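Household and Canteen Practice, Unit 4
Clearing a Tray: Scraps, Dishes, Rack
Notes for participants, Brullholm evening course
Prepared by Veronika Berchtold, revised May 23, 2022

Please read these notes before the practical part. Those who missed the February introduction can ask Isla Geddes for the sheet about detergents, I do not repeat it here.

1. What we mean by clearing

In many homes the person who washes also scrapes, sorts and stacks, all at the same sink and in the same minute. It works for two plates. When a family of six has eaten, or when the canteen trays come back, the sink becomes full of rice and the water must be changed again and again. In this unit we separate the work into stations. The word "station" sounds big, but it can be only a place on the table as wide as your two hands.

We use 4 stations:

Station A - paper and dry waste
Station B - food scraps
Station C - the tray with the used dishes
Station D - the rack

The order on the table follows the order of the work. If you are left-handed you may turn it around, but then keep it turned for the whole session, otherwise your partner will reach to the wrong side.

2. Paper first

Napkins and tissues go out before anything else is touched. A wet napkin which sticks under a plate is difficult to take away, and small pieces of it come later into the sink strainer. Use a bin with a wide opening. Clear plastic is good for teaching, and at home any bin will do.

Look also for small things which are not paper: a bottle cap, a piece of wrapper, a toothpick. Toothpicks are picked out by hand and never scraped.

3. Scraps

Rice is the example we use in the course, as it is the most annoying. Dry rice rolls, and cooked rice sticks and swells in the drain. Scrape toward yourself with a soft spatula, with the plate tilted low over the scrap tray. If you hold the plate high, the grains jump over the edge. A shallow tray is better than a deep bowl here, you see at once what has fallen in, and a dark one shows the pale grains well.

Kamil Vlček asked in the last group whether the scraps should be weighed. For the home it is not necessary. In the canteen at Goodwin they write down each day when the scraps are more than 500 grams per table, and it helped them to cook a smaller portion of rice.

4. The tray

Leave the dishes on the tray until their turn comes. Do not put them down on the bare wood, the sauce goes into the grain and you will have one more thing to clean. A tray with raised edges holds the small spills. Lay spoons together and in the same direction, so you can take them with one movement.

Our usual set on the red tray is a plate, a bowl and the white utensils. The cup belongs to the rack side.
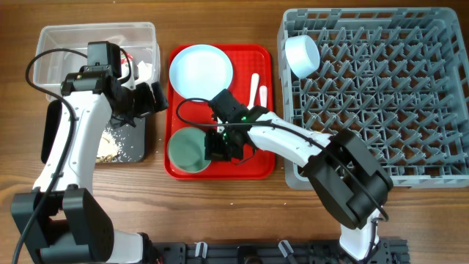
Which dish should be washed first when everything is equally dirty?
Start with the cup, then the utensils, then the plate, and leave the bowl for the end. Things that touch the mouth get the cleanest water, and the bowl usually has the most fat.

5. The rack

A rack with pegs is made for plates standing on their edge. Cups are a different matter. Put upside down on a flat part, a cup drains well, but if the rim closes tightly on the surface, the air inside stays humid. Laid on its side it gets more air, but a little water can stay in the curve - so turn it once after some minutes. I accept both ways in the exercise.

Bowls lean, they do not stand. Give a bowl two rows of pegs and do not push another bowl into it.

6. Exercise in pairs

One person works at A and B, the other at C and D. Change places after the first tray. Itsuki Fujimoto will go from table to table and write remarks on your sheet. You have 13 minutes for one tray, washing included. It is enough time, please do not hurry with the knives if your tray has them.

When the tray is empty, wipe it on both sides and dry the table under it.

7. To prepare for next time

Read pages 4 to 9 in the Jarkadska booklet (hard water and spots on glasses). Bring one old cotton towel. Tatu Kirui has spare ones in the Vomine room, ask him before the lesson begins.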